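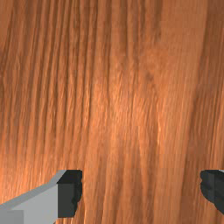 Home About Us Projects Reports Contact

Udano Pen Cell: Progress Report to the Hulis Fund
6/15/18

Dear Eimear Daly and colleagues,

Thank you again for your patience over the spring, and for the kind note you sent after our April call, which went up on the office wall and is still there. I promised you a fuller account of how the simulated cell is set up and how we look after it, so please bear with me if I wander a little.

You will remember that the cell is one white arm at a wood-grain table, with a bullseye as the place mark and a pen to pick up. Peadar Hayes has spent most of this period on the hand view, because the close-up is where small setup faults show first. He went back over the mounting of the view and the position of the fingers in it, and saved the new values as the standard setup.

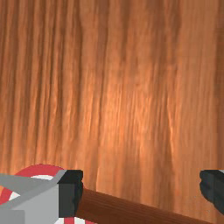 Hand view, with the brown rod between the dark finger parts and red and white stripes at lower left.

We then ran the whole cell for 2,823 attempts on the new setup. Of those, 719 were stopped early by our own checks, mostly for a bad starting height. That is more than I would like, and I would sooner you heard it from me now than found it in the tables. Archana Chauhan traced the greater part of it to an old offset left behind in the hand file — a leftover from the first gripper model — and she has taken it out.
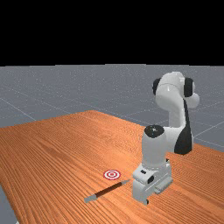

The arm lowered beside the pen, bullseye on the table to the left of the gripper.

Upkeep has settled into a nice rhythm, I'm glad to say. After every 300 attempts the arm goes back to its home pose, Róisín Sheehan compares the joint readings with the saved ones, and anything that has crept is put right before the next batch begins. She also checks the fingertip height over the table, first with the hand straight down and then turned. 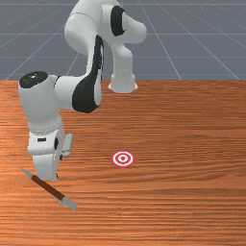 The turned pose still gives us the most bother. The approach height that works well from one side can be a touch low from the other, and Peadar would like to keep separate values for each. I have told him to go ahead. It will take up three days of the time we had set aside for the Antoniadis comparison, which moves back by the same amount, and the budget is unchanged.

Kieran Phelan is writing up the setup steps so that a newcomer can rebuild the cell from a blank file, and he would be very happy to walk you through the draft whenever it suits you. The full run tables will follow under separate cover.

With warm thanks from all of us at Udano

Home About Us Projects Reports Contact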